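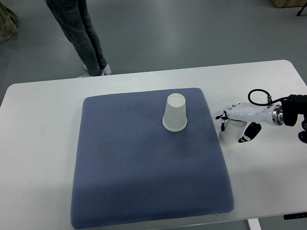 Last modified: May 29, 2025

[vandusen-robotics] Re: cups, cushion, and what we do before Wirkberg

From: Itzel Bañuelos
To: vandusen-robotics list

Hi all,

Sorry for sitting on this, I had finals and then slept for most of two days. Quoting the original so people who joined the list after April can follow along:

> I like the cup task but I'm worried we picked the cushion just to make
> our lives miserable. On a bare table Drimano does fine. With the cushion
> it has to guess the height and the thing gives when you push on it. Can
> we swap to a flat mat for the Wirkberg demo and go back to the cushion in
> the fall? Also, are the cups supposed to start rim down or rim up? The
> sheet in the lab says one thing and the wiki says the other. And who has
> the spare cable for the wrist?

OK so, taking these in whatever order I feel like.

Rim down. The wiki is right and the sheet is old, please somebody rip it off the wall. Both cups start upside down, one on the cushion and one on the bare table next to it. We went with rim down because the closed end gives the hand something to come over the top of, with the fingers going down the sides. When we tried rim up back in April the thumb kept folding the lip in, and I went through an embarrassing stack of cups (I still owe the lab a sleeve, I know, I know).

About the cushion. I really want to keep it! I get why you'd want the mat, and if this were only about looking good in Plernau I'd probably say sure. But the mat is the table with extra steps. The whole reason our class project got a demo slot is that we wrote "soft surfaces" in the abstract, and I would like there to be a soft surface. My last batch was 31 tries with the cup starting on the cushion and 16 of them were clean pickups. Not great, but the batch before that was 11 out of 31, so it's moving in the right direction and all I changed was the approach height and how early the fingers start closing.

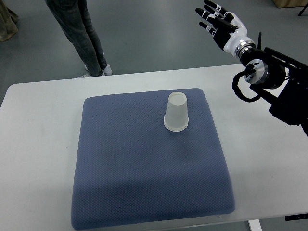 The other thing I changed is that the hand now opens all the way and waits up above the table before each try. It used to start half closed from wherever the last run left it, and half my "failures" were just a knuckle clipping the cup on the way in. It costs around 2 seconds per run and I think it's worth it. If you pull the latest Drimano branch it's on by default. You can turn it off in the config but please don't do that on the shared machine without writing it on the board, I lost a whole afternoon to that once already.

Cable: I have the spare, it's in my backpack, and I'll put it in the gray drawer tomorrow. Leave a decent loop above the wrist when you route it. If you pull it tight it looks tidier and then the wrist drags on it every time it turns.

Stuff I still need from people:

- someone to redo the tape marks for the cushion corners, they've peeled up and I've been placing it by eye
- the poster text for Wirkberg, even a terrible draft
- a decision on whether we show one cup or both. I vote both, start with the one on the table so the crowd gets an easy one first
- whoever borrowed the good calipers, please return the good calipers

If anyone feels strongly about the mat, reply on the list and not to me directly, so we only have the argument once. I'm in the lab most mornings until we leave and happy to walk anybody through a run. It's pretty fun when it works.

Itzel

P.S. The form for the Plernau bus is still open. Four of you haven't filled it in and you know who you are.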